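Packing a Box Well, and Whether a Machine Will Do It for You Yet 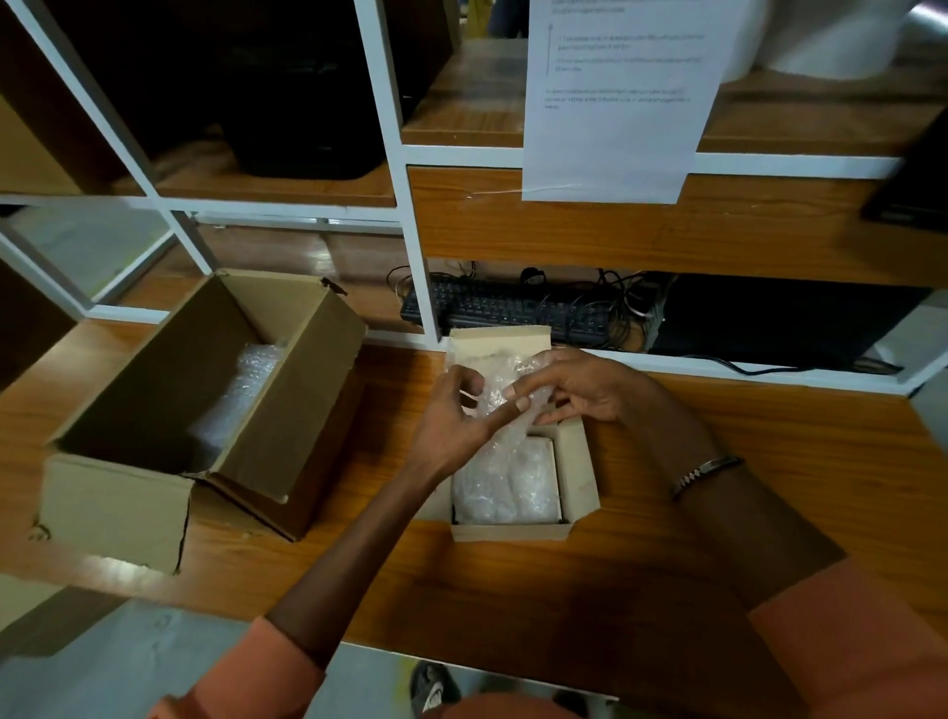

I get a fair number of letters asking which chores can be handed over to a machine by now, and packing comes up more than any other, which surprised me until I remembered how much of our lives goes in and out of cardboard these days. People sell their old dishes online, mail jam to their grown children, and run little businesses from the back room. I packed orders for years at a small shop in Flandwood before I ever wrote a word about housekeeping, so this one is close to my heart, and I hope you'll forgive me if I go on a bit!

The short answer is that machines are very good at the parts of packing you probably don't mind doing, and still clumsy at the part that makes your shoulders ache. A machine can fold a flat carton and tape it shut faster than you can find the end of the tape. What it struggles with is bubble wrap. The stuff is clear, it's shiny, it springs back, it sticks to itself, and it never lies the same way two times running. You and I squash it with a thumb and feel at once whether there's enough. For a machine that little squash is a very hard thing to learn.

So until that changes, a few tips for doing it by hand.

Choose the box after you wrap. Wrap the thing first, set it next to a couple of boxes, and take the one that leaves room for two fingers all the way around. A box that is too big eats padding and still lets things slide.

Fold all four flaps right out before you start. I know it takes up table. But a flap that keeps flopping in on your hands will make you cross by the third parcel, and cross people pack badly.

Bubbles go inward, against the object. There are folks who will argue with me about this until suppertime, and if you've done it the other way for years with nothing broken, carry on.

Pad the bottom, then the sides, then the top, and crumple the last piece instead of laying it flat. A crumpled piece pushes back a little when the flaps close, and that gentle push is what you're after. If the lid bulges, take some out. If you can hear anything move, put some in.

Keep a big old carton beside you for your wrap. It can be as torn and ugly as you like, it isn't going anywhere. I save every scrap that still has most of its air, and in February, when the Christmas parcels have all been opened, I have enough to last me well into summer.

Tape last, and press it down with the flat of your hand from the middle outward. Cold cardboard doesn't hold tape well, so if your boxes live in the garage, bring them in the night before.

Now, about those machines. A reader sent me a page on the Adivel, a countertop packer meant for small shops, and I went over to Sullton to watch one work. With 300 identical tins of hand cream it was a pleasure, quick and tidy, and I could have stood there all afternoon. Then the owner gave it a mug. The arm picked up the mug nicely enough, picked up a sheet of wrap on the second try, and let the sheet drift down across the top of the box like a picnic blanket. She tucked it in herself. She told me she keeps the Adivel for the tins and does everything else at the table next to it, and she was perfectly happy with that arrangement.

The Riis 112 goes at it differently. It blows a small air pillow to fill whatever space is left and drops it in, so there is no wrapping to be done at all. Somebody still has to put the breakable thing in the middle of the box, and somebody has to say when it's full enough, but for books and sturdy goods I thought it did very well. It is a noisy thing, mind you, and I wouldn't want it in my kitchen.

If you send only a few parcels a month, I'd save your money and buy a decent tape dispenser. If you send the same item over and over, a carton folder or a pillow maker may earn its keep, and you might ask whether the seller will let you try it with your own goods for a morning. Bring your most awkward item along. I have a teapot with a long spout that I use for this, and so far it has gone home wrapped by me every time.

Next month I'll be answering your questions on folding fitted sheets, by hand and otherwise, so do keep writing in.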